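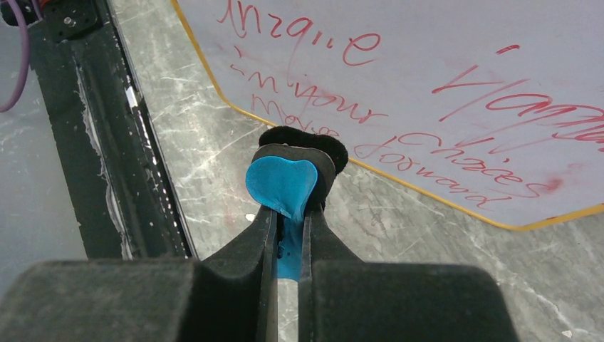
Search this site Search Go

Filed under: Island Life, Politics & People

The ballot box on Naldale came over on the Friday boat, strapped between a crate of onions and somebody's new washing machine, and by the time I had found my own bag it was already halfway up the hill in a wheelbarrow. I had pictured something a little more ceremonial. But the harbour road is steep, the only van was having its brakes seen to, and Ilgın Yurt, the returning officer, had decided that a wheelbarrow was perfectly dignified so long as the person pushing it didn't stop to chat.

He did stop to chat, of course. It is very hard not to on Naldale, where 127 people are entitled to vote and every one of them seems to have been leaning on a wall that afternoon, waiting to ask a stranger whether the crossing had been rough. (It had. I said it hadn't.)

The island chooses its council every two years: six ordinary members and a chair, who is elected separately and is known, for reasons that go back further than the minute books, as the Steward. There are no parties. There are barely any posters either, apart from a few handwritten cards in the shop window between the lost cats and the piano lessons. What there is instead is a great deal of talk, most of it about the ferry, and a meeting on the eve of the poll at which anyone standing may speak for as long as it takes a candle to burn down an inch. I asked whether people ever brought slow-burning candles. Yes, I was told, and the Edia side were the worst for it.

I should explain about the Edia side. Naldale has two settlements, Edia in the north, where the harbour is, and Ersoy in the south, where the school and the better grazing are. They lie an hour's walk apart and have disagreed gently about most things for as long as anyone can remember. Until the rules were changed, each village elected three councillors of its own, and a tied vote was thought of as the natural end to any discussion. Now the whole island votes on one list, and a person from Ersoy may very well owe their seat to a cousin in Edia. Some older residents still think this a pity. One lady, who gave me an excellent piece of ginger cake while she told me so, said that at least in the old days you knew who to be cross with.

Polling itself took place on Apr 24, 2022, in the hall at Edia, from eight in the morning until the evening milking was done. That is the wording in the rules, and it is left to the returning officer to judge. Ilgın keeps an eye on the track from Ersoy through the hall window, and if she sees a lamp coming down it she holds the door. She has been doing the job for years and came to it sideways, having first arrived to put the island's land records in order and then, as she puts it, having failed to catch the boat home.

"I don't hurry anybody," she told me, when things were quiet and we were sharing the stove. "They have walked an hour to do this. If they want to stand in the booth and think about it, let them think."

And they do think! I had expected people to breeze in and out, but many of them sat down first on the benches along the wall, had a cup of tea, argued about the price of diesel, and only then went behind the curtain with their pencil.

The great question this time was Prernska, the small outlying island that Naldale looks after and where nobody has lived year round since the weather station closed. A proposal to let visitors camp there in August, 60 at a time, had divided families. Those in favour talked about money for the jetty. Those against talked about the terns, and the water tank, and who exactly would be rowing across when one of the visitors turned an ankle. The candidates for Steward had taken opposite sides, and both had promised to resign if the other's plan went through, a promise I was advised not to take too much to heart.

The count was done at a trestle table with everyone watching, children included, and each paper was held up and read aloud. It is slow, but I found I rather loved it — the murmur after every name, the little pause when a paper was hard to make out. The sitting Steward, who is against the camping, kept her place by a margin of two. Her opponent shook her hand, asked for a recount, got one, lost by the same two votes and then went to put the kettle on.

The new council met the following week. First on the agenda was the ferry timetable, and Prernska had been put off until the next meeting.

Contact us | Write for us | © All rights reserved | Back to top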